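Gripper Comparison Enters Its Second Phase
11/01/2021

The Handling Methods Group at Pemgate has completed the first phase of its comparison of hand-held grippers and has begun the second, which moves the work out of the bench area and into furnished rooms. Members who attended the June briefing will recall that the first phase was limited to rigid objects: blocks, tins, and short lengths of pipe. The second phase deals with soft packaging, a category that the group's industrial partners, Sadus and Ruter, both asked to have included.

Soft packages present a particular difficulty. A sealed snack bag changes shape as the fingers close, and the printed film offers little for the pads to hold. A grip that is secure at the center of the bag may slip when taken near a seam. Operators have therefore been asked to vary the point of contact from one attempt to the next, and to record both the point chosen and the result.

In the first phase, 2,006 grasps were logged across 9 object types. Of these, 71 were set aside after review, most of them on account of incomplete notes. Sun-ja Ha, who supervised the review, has since shortened the log sheet to a single page. The earlier version asked operators to rate their own confidence before each attempt, and the answers were found to be of limited use.

Five finger and pad arrangements are under trial. All are operated by hand, so that differences between them can be studied before any is mounted on the Kocsis arm. The group wishes to settle three questions at this stage: how far the pads should extend toward the fingertips, whether both fingers should carry the same pad, and how closely the onboard cameras must view the point of contact for the footage to be of value later. On the last question opinion within the group remains divided. Ye-ji Woo has argued for a wider view that takes in the container as well as the object, and a short paper setting out her reasons will be circulated to members.

Picking from an open box has been adopted as the standard task for this phase. The box walls restrict the approach of the lower finger, and small items lying beside a larger one are easily disturbed. Operators are asked to leave any disturbed items where they come to rest and to continue with the next attempt - straightening the contents between grasps makes the logs harder to compare.

Members who wish to take part as operators should complete the handling induction and submit their names to the group office. Requests to add an object to the test set should state its packaging type and weight. Objects with loose powder or liquid contents will not be accepted during this phase.

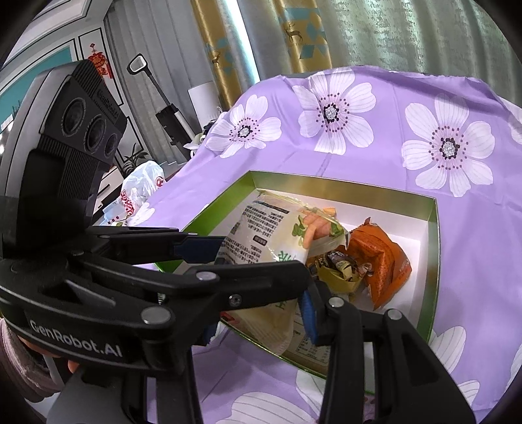

Soft packaging trial: a snack bag held between the blue finger pads during a pick from an open cardboard box.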